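Prokcombe Introduces Nine-Compartment Storage Box for Small Household Items

PATERSON, Tue 17 December – Prokcombe, a maker of wooden storage goods for the home, today announced the release of the Usitz box, a shallow tabletop organizer with a hinged, see-through lid. The box is the first new item in the company's desk and dresser range since the range was reorganized in the spring, and it will be sold through the Paterson showroom and by mail order.

The Usitz box is intended for the small belongings that tend to collect in kitchen drawers and on hallway shelves: buttons, keys, earrings, tea bags, spare fuses, postage stamps. Customers who visited the showroom in November were invited to try an early version with items brought from home, and 105 of them returned a written comment card. Many asked for one space large enough to hold a watch or a folded pair of reading glasses. The central compartment was widened and deepened as a result.

"People were very clear about what they wanted to put in it," said Fenna Lambrechts, head of product at Prokcombe. "We had drawn a box with equal squares. They told us that a tray of equal squares is fine for beads and very little else, so we went back and drew it again." 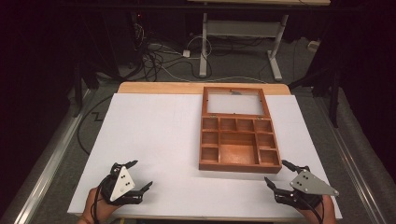

The Usitz box with its lid open, showing the nine compartments.

The finished design places four small compartments along the back and two on each side, with the large compartment between them. Thin wooden partitions separate the spaces. The lid is a wooden frame around a clear pane, joined to the back wall by two small metal hinges, and the contents can be checked without opening the box. Frame and box share the same warm orange-brown finish.

Prokcombe will also offer the box without a lid for use inside a drawer. Buyers of the lidless version should measure the inside of the drawer before ordering, as the outer dimensions are the same for both versions. A felt lining for the central compartment may be ordered separately – it is supplied cut to size and is laid in place without glue.

Assembly and finishing are carried out at the company's Wullunum workshop, where 13 employees work on the desk and dresser range. Each box is checked by hand for smooth movement of the lid before it is packed. The company advises owners to wipe the wood with a dry cloth and to keep the box away from radiators and direct sunlight.

"It is a modest product, and we are pleased with it," Lambrechts said. "Several of us have had one at home for weeks. Mine holds sewing things, and the large space is already full."

The Usitz box carries a five-year guarantee covering the hinges and the joints of the frame. Orders placed by mail are sent from Wullunum in the order received. Retailers who wish to stock the box may request a price list and a sample from the trade desk at the Paterson showroom.

About Prokcombe

Prokcombe designs and makes wooden boxes, trays and shelf inserts for household use. The company has its showroom and offices in Paterson and its workshop in Wullunum.

Press contact: Fenna Lambrechts, Prokcombe, Paterson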